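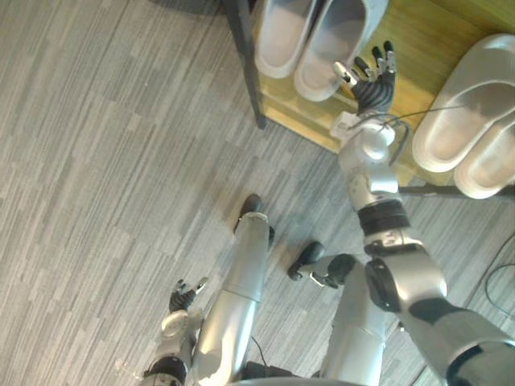 Figure 1. Slippers on the wooden shoe rack, carpeted floor.

Shared Entry Storage in Student Housing: A Small Study of One Shoe Rack
Project report, Home and Living Spaces, May 2024
Group members: Manon Kowalchuk, Wenjie Xiong, Gopinath Pillai, Yufang Duan

1. Background

Our group picked the entry area because all of us live in shared housing and all of us have tripped over shoes. The Fairclough building asks residents and guests to change into slippers before walking on the carpet. The slippers are kept on one rack. When we started in October the rule was already in place, but the slippers were mostly on the floor beside the rack and people walked past them in their street shoes.

The question we set was simple. Does the way slippers are put on the rack change whether people put them back?

2. The rack

The rack is wood, with a slatted top shelf and a lower shelf under it. It is low, so an adult has to bend to reach anything on it. The slats let grit fall through from the top, and the grit lands on whatever is kept below. We wiped the lower shelf at every visit.

We looked at listings on Zillow to see how entry areas are usually shown, but most photos had no shoes in them and we dropped that part of the project.

3. What we did

We tried 2 layouts. In the first one, people could leave slippers any way they wanted as long as they were on a shelf. In the second one, we set every slipper straight with the toe end facing forward and kept pairs together. We ran each layout for 13 days. Wenjie wrote up the results each evening and Yufang reset the rack in the morning.

We also put a short card on the wall asking people to return slippers to the rack. It stayed up for both layouts so it would not affect the comparison.

We had planned a third layout with labels for sizes. The labels came off the wood within a day and we did not have time to order better ones.

4. Results

During the first layout, slippers were left on the floor most evenings. The lower shelf was hardly used. People put their pair on the top shelf until it was full and then left the rest on the carpet.

During the second layout, fewer pairs were on the floor and the lower shelf was used more. Our reading is that a neat row shows people where the gap is. If there is a space next to a straight pair, they fill it. If the shelf is a pile, they add to the pile or give up.

Single slippers were a problem in both layouts. The pairs look alike, and the cream and the grey ones got mixed. Someone takes one of each by mistake, or kicks one off under the rack, and then the next person finds a slipper with no partner. Gopinath suggested clipping pairs together with clothespins. We tried it for an afternoon and people left the clothespins on the floor.

Slippers on the top shelf also creep forward. The slides have thick soles and when they are pushed in from behind by another pair the toe ends go past the front of the shelf. A slipper that sticks out gets knocked off by the next person who bends down. 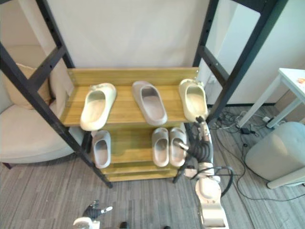
Zhenhua Lei read a draft of this report and wrote back that the layout matters less than the height. People will not bend down twice, the comment went, so the lower shelf will always lose to the floor, and a rack that starts at knee level would do more than any amount of straightening.

We think this is partly right. The second layout did get people to use the lower shelf, but we were there every morning to reset it. We do not know how long the effect would last without that.

5. Limits

One rack in one building is a small sample. Residents also knew we were doing a project, and some of them said they were more careful in the mornings when Yufang was there. We did not track who used which pair.

6. Recommendations

Keep cream slippers on the top shelf and grey on the lower shelf -- this is the cheapest way to cut down on mixed pairs.

Set the heels back far enough that nothing hangs over the front.

Leave one open space per shelf.

Wipe the lower shelf weekly.

If the building replaces the rack, choose a taller one. We priced a Flandgate model that would fit the same wall, but it is 4 inches deeper and the door would need to be checked first. Manon has the measurements and will pass them on to the building office along with the leftover wall cards.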